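# Pozole verde on a weeknight, the short way

Quick one. Dinner's in an hour and people keep asking so I'm typing while the pot heats.
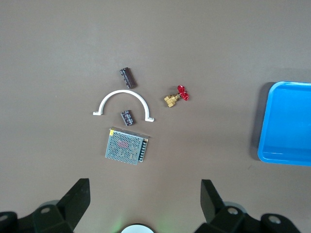 Getsemaní Sandoval wrote in to ask if canned hominy is cheating, and said her last batch with dried took all Sunday and still came out chalky in the middle. Canned is fine. Use canned. If the dried stuff is chalky it's old, or you salted too early. Next time buy from a store that sells a lot of it.

## What you need

- 2 big cans hominy, drained and rinsed
- bone-in chicken thighs, a family pack
- tomatillos, a pound and a half, husks off
- poblanos, three. Serranos, one or two
- white onion, one large
- garlic, whole head minus whatever you used yesterday
- cilantro, big bunch, stems too
- pepitas, half a cup
- dried Mexican oregano
- salt, limes

For the top: cabbage, radishes, avocado, tostadas.

## Broth

Chicken in the pot, half the onion, four garlic cloves, a good spoon of salt. Cover with cold water by an inch or so. Bring up slow, skim the gray foam, then turn it down. Small bubbles only. 35 to 40 minutes, till the meat pulls off the bone easy.

Take the chicken out. Keep every drop of the broth. Strain if you're fussy, I'm not.

## Green part

While that's going:

1. Pepitas in a dry skillet, medium heat. Keep them moving. When they pop and puff, out of the pan right away. They burn in teh time it takes to answer the door.
2. Same skillet, hotter. Tomatillos, poblanos, serranos, rest of the onion. Char them in spots. Tomatillos should go army green and slump a bit.
3. Peel the poblanos, more or less. Seeds out.
4. Blender: all of it, plus pepitas, cilantro, four more garlic cloves, two cups of broth. Let it cool some first and leave the lid cracked under a towel.

Blend longer than you think. Gritty pepitas ruin it.

## Fry the sauce

Don't skip. Two spoons of oil in a heavy pot, get it hot, pour in the green all at once. It spits. Stir ten minutes or so till it goes darker and thick enough to leave a trail behind the spoon.

Then the broth, the hominy, a big pinch of oregano rubbed between your hands. Simmer 20 minutes. Shred the chicken, in it goes, five more minutes. Taste for salt *now*, hominy soaks up alot.

## If it goes wrong

- Too sour: more broth, pinch of sugar. Some tomatillos are just like that
- Too thin: mash a ladle of hominy and stir it back
- Too hot: avocado, extra tostadas, and only one serrano next time
- Looks split: whisk it hard off the heat. Usually comes back

## Leftovers

Better the second day. Fridge, three days tops. Freezes OK without the toppings, color goes a little dull. Reheat low with a splash of water, it sets up like pudding overnight.

Red version in February if I get to it. Timer's going.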